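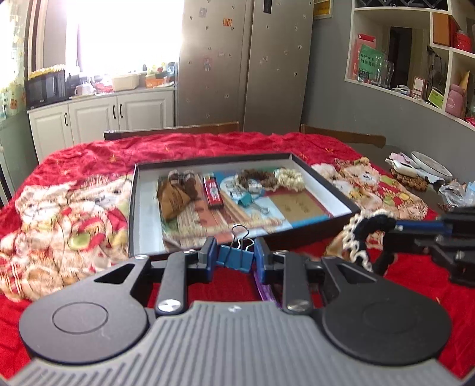
How to make a worm farm from two old tubs

Compost worms are the only livestock we keep at Brimness that have never broken through a fence. They eat our peelings, ask for no vet, and pay their rent in the best plant food we've used on the young fruit trees.

What you need

Two lidded tubs of the same size, the sort that stack
A drill with a small bit
Newspaper or plain cardboard
500 grams of compost worms (ours came by post from Votora, looking unimpressed)
An old brick

Drill 29 holes in the base of one tub. We marked out a tidy grid and then ignored it, and the worms have yet to complain. Add a row of holes just under the rim for air. Leave the second tub whole.

Put the brick in the whole tub and sit the drilled one on top, so the liquid can drain. Tear up enough newspaper to fill a third of the upper tub, soak it, and wring it out until it feels like a used flannel. Throw in a handful of garden soil for grit.

Tip the worms on top and put the lid on. Leave them alone until Friday, or for a few days at any rate. They will sulk in a corner at first.

Feeding

Start with 100 grams of scraps a day, chopped small and tucked under the paper. Go easy on onion and citrus. Meat is for rats, who will find you without an advert. If yesterday's dinner is still there, skip today's.

Keep the farm in shade. Ours lived against the north wall of the Drekent shed until May, when the hens took an interest, and it now lives inside.

Using the liquid

Empty the bottom tub weekly. Mix one part liquid to 9 parts water and pour it round the roots, keeping it off anything you plan to eat raw. It smells of pond. Wear the other boots.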